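About Dollstead

Dollstead sells play kitchens, and the small food that goes in them, from two rooms over a tile showroom on Brirkska Street. Idalina Antunes started it after her daughter's preschool threw out a perfectly good toy stove for want of one knob. She took it home, turned a new knob out of a broom handle, and was asked for six more by Thursday. The broom was never replaced.

These days we look after play corners for 26 preschools and a pediatric dentist with strong feelings about pretend candy. We buy, mend, match and pack. If your set has lost its bread, we probably have bread. The catalog runs to over 70 kinds of food, eggplant included, which we have yet to sell to anybody under forty.

Efa Wynne joined in our second year to handle orders and has since taken over vegetables. She sorts by size, then by color, then by whether a thing can be sliced, and she would like it known that the drawer marked MISC is not hers.

What we believe, since these pages are supposed to say: a play kitchen needs a pan, something to put in it, and somewhere to put the rest. Children will supply the restaurant, the prices and the rude waiter. We keep our sets small for this reason, and also because the stairs are narrow.

Every new set gets laid out on a table before it earns a name. The Flumevell, our countertop set, went through three versions. The first had too many plates. The second had a teapot that Idalina loved and everyone else kept moving to the windowsill. 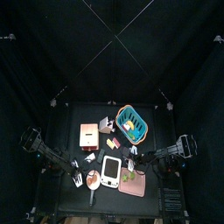
Basket at the back, frying pan and pink cutting board toward the front. The banana stays in the basket.

We're open to visitors most afternoons. Ring the Van Loon bell, which is the tile people, and they will shout up. Bring your orphaned lids and single salt shakers – we pay in store credit and, in April, when Efa clears the shelves, in eggplant.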